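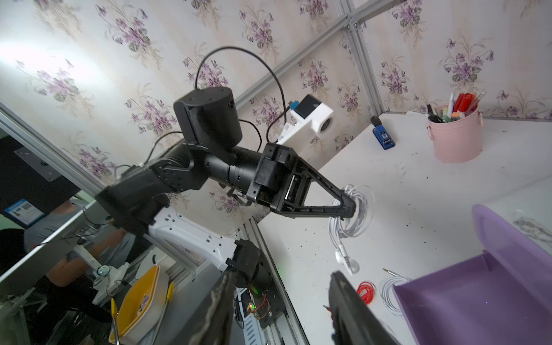
Sorting the odds and ends

March 2021
Posted by the author of Small Rooms

The white table had become the place where leads go to wait, so I gave it an hour after lunch. The earphones, the white ones with the small buds, get coiled loosely now. I used to wind them tightly and lost two pairs that way.

Anything I can't match to a device goes in a tin for four weeks, then out. I had eight leads in it by teatime.

The violet wallpaper stays for another year. I priced plain paint at Grurkby and decided I like the flowers well enough, green leaves and all. The drawer is next, probably in May.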